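Zerstead County Public Health Outreach Project
Progress report to the Fikwood Fund

Monday, December 2, 2024
By the project office

This report covers the second half of the grant year. It follows the order of the work plan you approved, with spending at the end.

Vaccine clinics

We ran evening clinics for flu and COVID-19 shots at two sites, the Trerura branch library and the Shenoy Street community center. Together they gave 452 shots. The library site was busier than planned and the community center was slower. Most people at the community center came in the last hour, after the day shift at the packing plant let out, so we moved the opening time later and kept it there through the fall.

Supply was not a problem for flu shots. COVID-19 doses arrived late for the first clinic, and we had to send people home with a date to come back. We do not know how many of them did, as the sign-in sheet did not ask. It does now.

Public information

The county's guidance on masks and staying home when sick changed once during the period. Our printed flyer was out of date within days. We pulled the old copies from the library, the clinics and the senior center and replaced them with a shorter one that gives the phone line and web address and leaves the detailed rules off. We printed 200 of these in English and 50 in Spanish. The Spanish copies ran out first, and we will change the split in the next order.

Calls to the phone line were mostly about three things: where to get tested, whether a shot was free, and how long to keep a child out of school. Staff also took calls from people who had heard conflicting advice on television and wanted to know which version the county was using. We gave them the current county guidance and did not comment on anyone else's. A written script for these calls is now in the binder at the front desk.

Advisory group

The advisory group met as scheduled, except for one meeting that did not have enough members present to vote. The main disagreement was over whether the group should issue its own statements or only pass along what the health department puts out. It voted to pass along department guidance only, with one member asking that the minutes show a dissent. The minutes are posted. The group still has a vacant seat for someone with training in infectious disease. We have asked the hospital in Trerura to suggest names and are waiting to hear back.

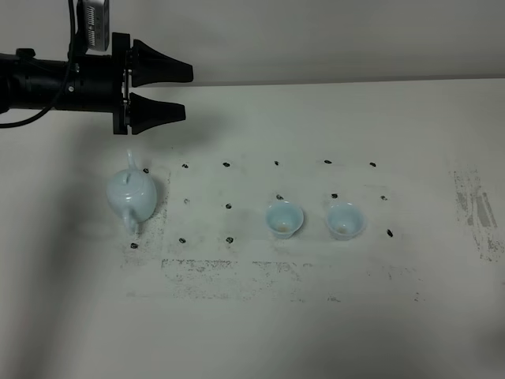

Work that is behind schedule

The school absence reports are late. Under the work plan, each district was to send us weekly counts of students out sick, and we were to share them with the advisory group. One district has been sending them since the start of the school year. The other wants a signed data agreement first, and its attorney has had the draft for roughly a month. We expect to have it back in December.

The home visit list for older residents has also not been finished. The list we inherited had many wrong addresses, and checking it has taken more staff time than we budgeted.

Spending

Supplies and printing are within budget. Staff hours are over, mainly from the address checks. We are asking to move unspent travel money to the staff line. No increase in the total grant is requested. A marked-up budget sheet was sent with the last invoice.

Next period

Evening clinics will continue at both sites. We will reorder the flyer, finish the home visit list, and begin sharing absence counts from the one district that is reporting, without waiting for the second.

Contact the project office | © 2024 Zerstead County Public Health Outreach Project | Back to top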